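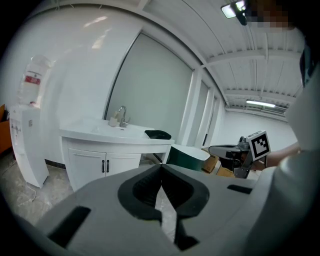 Care of Washbasins, Vanity Units and Small Fabric Items
Household Guidance for Residents, Trodham Housing Association

This page sets out the Association's general advice on keeping a washbasin in good order and on washing small items by hand. It applies to all homes in the Trodham and Lastum districts. Residents of Benska Court should also read the separate notice on water pressure, as the upper floors are served by a different supply.

Daily care of the basin

Rinse the basin after each use and wipe it with a soft cloth. Toothpaste, hair dye and shaving foam should be removed on the same day. A few drops of washing-up liquid on a damp cloth will deal with most marks. Scouring powder and wire wool must not be used on any basin fitted by the Association, as both leave fine scratches which hold dirt.

Taps should be dried after cleaning. In hard water areas a chalky ring will form at the base of the tap within a few weeks. Soak a strip of kitchen paper in white vinegar, wrap it round the affected part for 20 minutes, then rinse well. Vinegar must never be used together with bleach. It should also be kept away from natural stone tops and from plated taps where the finish has begun to lift.

Slow drainage

The usual cause of a slow basin is a mixture of hair and soap just below the waste. Residents are asked to try the following before reporting a repair.

Remove the plug and clear any hair with a plastic drain strip.
Block the overflow with a wet cloth and use a cup plunger, giving short, firm strokes.
Place a bucket beneath the trap, unscrew it by hand and clean it out. Check that the washer is seated properly before refitting.
Run the tap for two minutes and feel round the joint with dry kitchen paper.

Last year the repairs desk received 1,035 calls concerning basins and sinks. Of these, 310 were resolved by cleaning the trap. Chemical drain cleaner is not recommended. Where it has already been used, please tell the operative before any work begins.

Washing pouches, purses and small bags 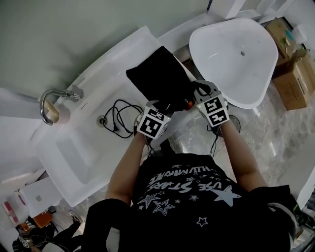 Check the care label first. Items marked as dry clean only, and anything with a leather trim, should not be placed in water. Empty every pocket, open all zips and shake out loose grit over a bin. Grit left in the seams will find its way into the waste.

Fill the basin to one third with cool water and add a teaspoon of mild liquid detergent. Press the item gently and do not wring it. Dark fabrics may lose some colour on the first wash and should be done alone. Four minutes is normally long enough; prolonged soaking weakens glued linings and may cause card stiffeners to swell.

Change the water until it stays clear. Roll the item in a clean towel and press down to draw out the moisture. Stuff it loosely with white kitchen paper to hold its shape and dry it away from direct heat. Newspaper should be avoided with pale linings because the ink can transfer.

Zips that have become stiff may be eased with a little candle wax or the tip of a soft pencil, drawn along both rows of teeth. Use wax on light fabrics.

Ventilation and damp

Wet items should be dried with a window open or the extractor fan running, and with the door to the rest of the home closed. The Seok fan unit fitted in newer properties has an overrun of 15 minutes and should not be switched off at the isolator. Dust on the cover may be removed with a dry brush every other month.

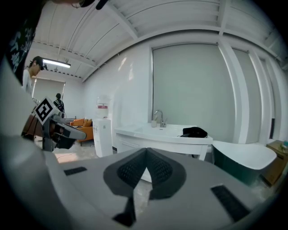 Items kept in the cupboard below the basin should stand clear of the pipework. Cleaning products belong in a lidded box, upright and out of the reach of children. Look inside the cupboard once a month for swollen panels, rust on the hinges or a musty smell. Any of these may point to a slow leak and should be reported even where no water can be found.

Failed sealant along the back edge of a basin should likewise be reported. Please do not apply new sealant over old. It rarely adheres, and the whole bead then has to be cut away.

Reporting a repair

Basin repairs are handled by the Lastum office from 8.30 am. Callers should quote code 81 and say whether the water can be turned off at the isolating valve. Leaks that cannot be contained are treated as urgent at any hour, including Sunday.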